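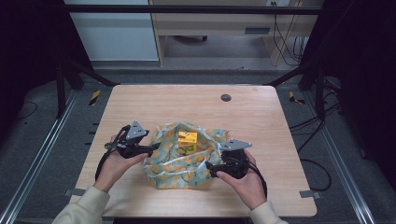

Small fabric bags for small boxes

In my kitchen there are many small boxes. Tea, stock cubes, baking powder, plasters, matches. For years they stood in one drawer and fell over each time I opened it. Now most of them live in fabric bags, and I want to write down how I do it, as two readers have asked me after the last page about jars.

Which fabric

Take a thin cotton that you can crumple in the hand. An old pillowcase is very good. Thick fabric, like for curtains, makes a bag that stands nicely by itself, but the top does not gather well and you fight with it every morning. I like a clear pattern, with circles or big flowers, so I know from far away which bag is which. Lorraine Mellor, who writes to me often, uses one plain colour for all her bags and ties a different ribbon on each. This is also possible, but I would forget the ribbons.

Wash the fabric before you cut it. I did not do this with my first bag and it became too short for the box.

How big

Put the box on the fabric and wrap the fabric once around it. Add the width of your hand. For the height, take the height of the box and then half of it again. If the bag is too narrow, you cannot get your fingers in beside the box, and then you pull out the box by its lid and the lid tears.

Sew the two sides and the bottom. At the top, fold the edge two times and leave an opening for the cord. If you do not sew, Myrtle Van Dusen's way is to use no cord at all and close the bag with a clothes peg. For a bag that stays at home I find it good enough.

Putting the box in

It sounds too simple to explain, but I see people do it in a difficult way. They hold the bag in the air with one hand and push the box in with the other, and the box goes in crooked.

Lay the bag on the table. Open the top wide and roll the edge down a little, as you do with a sock. Set the box inside so that it stands upright on the bottom seam. Then take the bag on both sides, with one hand left and one hand right, and pull the fabric up slowly. The box stays where it is and the fabric comes up to it. If the fabric makes a lump under the box, lift everything a bit, shake it once and put it down again.

For boxes which you use every day, leave the top open, with the box looking out. For the others pull the cord, but not too tight. I make a bow and never a knot.

What goes in one bag

Only one kind of thing. I tried to put tea and stock cubes together and after 5 days the tea smelled of soup. Plasters and matches should not be in the kitchen bags at all if you have small children, they go high up in the cupboard.

Opened boxes of powder (baking powder, cornflour) I put first in a closed tin. The fabric does not keep out damp, and when the powder spills you find it in the seams for a long time.

Where to keep them

On a shelf the bags can stand close together, because soft things give way to each other. In a drawer, put the heavy ones at the back. I hang three of them on hooks inside the pantry door. A bag on a hook should weigh no more than roughly 100 grams with the box inside, otherwise the cord cuts into the fabric.

Washing

Every August I empty all of them, turn them inside out and brush the corners. Then they go in the machine with the tea towels, and I iron only the top edge. It is also a good moment to look at the dates on the boxes. Last time I had a packet of yeast that was older than my kettle.

Next page: Austra Siliņa's method for folding paper bags flat.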